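Quintana House Kitchen List » Messages » Housekeeping

Re: where do the paper towels live now?
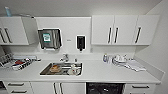

The sink wall, with the towel dispenser and the black soap dispenser.

Hello Maite, hello everyone,

Thank you for asking, and I'm sorry I let this sit since breakfast – my morning got away from me. Maite Bravo wrote:

> I looked in all the lower drawers and couldn't find a single
> refill. Did we move them in September? Also, may I please clear
> off the counter left of the sink? I'd love a spot to chop onions.

Yes, we moved them! The refills are in the hall closet now, on the shelf with the Korkby boxes, and there should be 2 packs left. The closet code is still 3919. If you take the last pack, just drop me a line and I'll put in another order with Jaltance.

As for the counter, please do, with my blessing. The dish rack can stay at the far left, where everybody's used to reaching for it, but the metal tray beside it could go just about anywhere and I wouldn't miss it. And if you're up on the step stool anyway, would you bring down the little light blue bottle from on top of the left cabinet? I've been meaning to for weeks.

I'm in after 3 if you'd like a hand – I'll bring the good coffee.

Warmly,
Severino Aguirre

Recent messages
Grornix kettle, free to a good home
Which shelf is for tea?
Re: Re: dish rack manners
Soup night sign-up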